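Bag volume, headspace, and why the net weight line is the only one I read

I have been keeping a log of snack packaging since October. The entries are dull individually. In bulk they show a few things about how flexible bags are sized, and I want to write those down before I lose the notebook again.

A pillow bag is made on a vertical form-fill-seal machine. Film comes off a roll, gets wrapped around a tube, is sealed down the back, and then sealed across the bottom. Product drops through the tube, the top seal closes, and the same jaw makes the bottom seal of the next bag. The width of the bag is fixed by the tube. The length is set in software. If a maker wants to change the fill weight without buying new tooling, length is the cheap variable, and so is headspace, the part of the bag with only gas in it.

Headspace has two legitimate jobs. It cushions the product, and it gives the filler some tolerance, as chips drop into the bag fluffy and then settle in transit. The gas is usually nitrogen, which slows the oils going rancid.

My method is plain. I submerge the sealed bag in a marked bucket under a wire rack and read the displacement. Then I open the bag, pour the contents into a straight-sided container, tap it 5 times on the counter, and read the height. The ratio of the two is what I call fill. It is not a standard measure — a proper lab would use a vacuum chamber and would laugh at the bucket.

Thin flat chips give the lowest fill, since they stack badly when dropped at random. Extruded puffs do better by volume and worse by weight. The Tanovel rice crackers came out highest of everything I logged, and they sit in a tray inside the bag, so the comparison is unfair. Prullum changed its bag length partway through the log and I had to split that entry in two.

Chiharu Kudo wrote to point out that I was ignoring film stiffness. She is right. A stiff laminate holds its shape when the bag is stood upright, and a soft one slumps, so two bags of equal volume can look quite different on display.

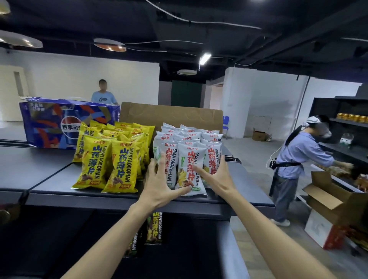

Yam chips (山药薄片) in the yellow bags, on the top shelf.

Next I want to repeat the puffs with a finer scale. The Shibata one I use now drifts when the kitchen is cold, and I don't trust the last digit.

© 2021 Gulomier Notes | Contact | Back to top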